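4. Checking and trimming a two-handed episode in Praso

By now you should have a recording sitting in your Praso library, and I expect you are itching to get on with training. Please give this section a quarter of an hour first. Most of the trouble people bring to us with cloth tasks comes from episodes that went in untidied, and it is much pleasanter to sort them out now than to go hunting for them later.

4.1 Opening the episode

1. Start Praso and choose Library, then Episodes. The example used throughout this guide is episode 327, from the Sallent garment set.
2. Double-click the episode. The left and right tracks open one above the other, with the shared clock running along the bottom.
3. Wait for the bar marked Poses to fill. On an older laptop this can take a while, so do put the kettle on.

Note: if only one track appears, the other is usually still being copied across. Close the episode, let the copy finish, and open it again.

4.2 Lining up the two tracks

4. Drag the playhead to a moment when both grippers are near the garment. Episode 327 has a good one at step 1039, with the striped cloth between the pads of one gripper and the jaw of the other lying across it. 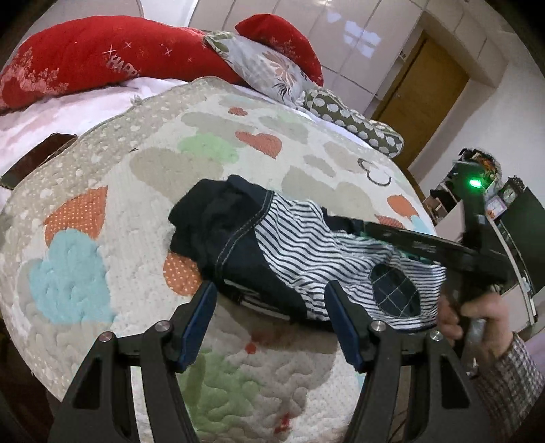

Hajar Fawzy wrote to us that she had always lined her tracks up on the very first step, and that it had never once held to the end of a folding task. She now picks a moment of contact in the middle, checks the start and the finish against it, and finds that the drift shows itself straight away. We have borrowed her habit for this edition, with thanks.

5. Press L to lock the playhead, then nudge the right track with the arrow keys until the two clocks agree. One press moves it by a single step.
6. Look at the Offset box. Anything up to 2 steps is fine and Praso will smooth it over for you. If it is larger than that, run Resync from the Tools menu and come back to step 4.

Caution: Resync writes over the stored timing of both tracks. Make a copy of the episode beforehand -- Praso will not ask you twice.

4.3 Marking the contact

7. Select Label, then Contact, and drag across the part of the clock where the gripper is holding cloth. Leave out the approach. It is tempting to be generous here, but the Samir planner takes every marked step as a true grasp and will happily learn to pinch thin air.
8. Repeat for the other track. The two labels may overlap, and on garments they very often do.
9. Press Save. A small tick appears beside the episode name.

Note: patterned bedding can confuse the cloth outline, particularly where the garment and the cover underneath share a colour. If the outline wanders off, open Perception, lower Edge Pull by one notch and press Redraw. Should it still wander, draw the outline by hand on a single step and let Praso carry it forwards.

When both tracks show their tick, go on to section 5, where we send the episode to the Bornberg server and start a first short training run.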